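Notas da visita ao laboratório da Plornora, fevereiro. Escrito no comboio, desculpem a pressa.

## Chegada

Portaria, crachá, café fraco. Grupo pequeno. Fomos direitos à sala do projeto Gralolau, manipulação com dois braços. Muita luz, janela comprida com árvores lá fora.

## O método

A ideia: aprender por demonstração, depois corrigir só onde a política hesita. Chamam-lhe Tyagi. Um operador conduz os braços, grava-se tudo, treina-se. Quando o modelo fica inseguro, pára e pede ajuda; a correção entra no conjunto com mais peso. Partiram de 2000 demonstrações, juntaram 400 correções. Dizem que as correções valeram mais do que duplicar a base. Gostava de ver o gráfico com outras tarefas, só mostraram 4.

Objetos do dia a dia de propósito, nada de cubos todos iguais. Um livro do James Patterson, uma caixa de madeira cheia de trincos coloridos, um objeto escuro e comprido com um botãozinho vermelho, que estava na garra direita. A esquerda aberta, por cima da placa bege. 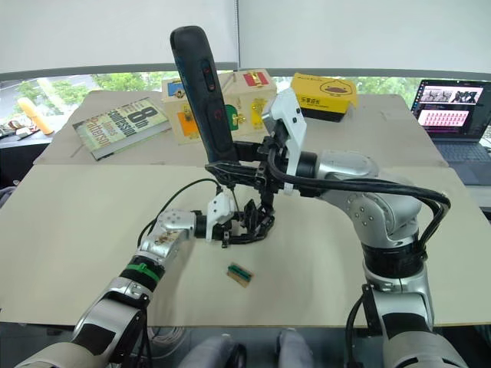
## Perguntas

- Oclusão: quando um braço tapa o objeto, a incerteza dispara. Ainda sem solucão boa.
- Tempo de treino: 6 horas por tarefa, na máquina deles.
- Passar o mesmo modelo para outros braços? Vão tentar com a Zornport, sem data.
- Dados abertos: "em princípio sim". Insisti, não adiantou.

## A rever

Pedir o relatório técnico. Confirmar como calculam o limiar de hesitação, fiquei com duas versões diferentes nos apontamentos. E perguntar se as correções são todas do mesmo operador, iso muda bastante a leitura dos resultados.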